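Kivivell Planner: Frequently Asked Questions

5 min read

What does Kivivell do?

It takes recorded demonstrations and turns them into motion plans a two-arm robot can run. You give it gripper paths and video. It gives you back a plan file and a log of what it changed.

Do I need a robot to get started?

No. Recording and planning both work without one. You only need a robot for the last step, when you send the plan to a controller.

Which grippers are supported?

Any gripper that reports its opening width and a pose. The Amarasinghe driver comes with the install. For other hardware, you write a short adapter file. Ivar Dalen keeps a list of adapters that people have sent in.

How many demonstrations does a task need?

We start with 50. Tasks with soft objects usually get 100. If the planner still fails after that, check the labels before you record more. 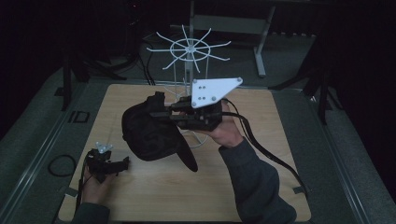

Soft objects need their own settings because their shape changes once they are held. Turn on "deformable" in the task file and set the grasp point by hand. For a hat, the planner has to know which part is the brim and which is the crown. A long brim that curves down toward the table, like the one on this black hat, can hang below the crown, so add its length to the clearance value or the path will be planned too low. For a wire rack with curved arms, enter each arm as a separate goal.

Can one hand stay still during a recording?

Yes. Record both streams anyway. The planner marks the still hand as "hold" and keeps its pose as an obstacle for the other one.

Why does my plan stop with error 1271?

The two streams have drifted apart in time. Run the sync tool and load the files again. If the error comes back, send the log to Zuweira Odoi.

Thin white parts are missing from my depth map. What can I do?

Lower the confidence cutoff in the perception settings, or load a model of the part. Loading a model gives cleaner results but takes longer to set up.

How much memory does it use?

We run it on machines with 16 GB. Long recordings should be split first.

Does it work with Kurkance?

Export works. Import is planned for May.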